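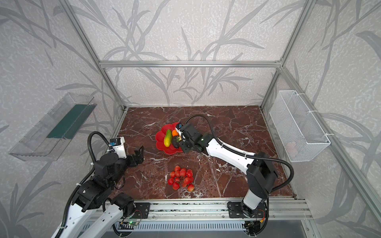
**Betreff:** Schneideplotter Tilent schneidet Fotokarton 300 g nicht durch
**Gemeldet von:** Fatemeh Kordestani
**Bearbeitung:** Davoud Mazandarani
**Status:** in Beobachtung

**Meldung, 9:40 Uhr**
Ich schneide Geschenkschachteln aus grünem Fotokarton. Seit dem Update der Software Ondale bleiben die Ecken hängen, und beim Abziehen reißt die Lasche. Mit dünnem Papier habe ich kein Problem. Der Zähler des Messers steht auf 2.581 Schnitten.

**Antwort, 10:25 Uhr**
Guten Tag Frau Kordestani, vielen Dank für die genaue Beschreibung. Bitte prüfen Sie die folgenden Punkte in dieser Reihenfolge:

1. Messer herausnehmen und Papierreste aus der Halterung entfernen.
2. In Ondale unter „Material“ nachsehen, ob noch „Karton schwer“ gewählt ist. Das Update setzt diesen Wert manchmal auf „Standard“ zurück.
3. Testquadrat mit zwei Durchgängen schneiden.

Wir empfehlen, das Messer bei Karton nach 2.000 Schnitten zu wechseln.

**Rückmeldung, 13:10 Uhr**
Das Material stand wirklich auf „Standard“. Nach der Korrektur ist das Quadrat sauber, aber bei der Schachtel hängt noch eine Ecke unten links. Die Matte ist auch nicht mehr neu, sie klebt am Rand schwach.

**Antwort, 14:05 Uhr**
Dann liegt es vermutlich an Messer und Matte zusammen. Ich habe beides an Thoa Kim im Versand weitergegeben. Bis dahin können Sie den Karton am Rand mit Malerkrepp befestigen. Das Ticket lasse ich offen, bis Sie die neue Matte getestet haben.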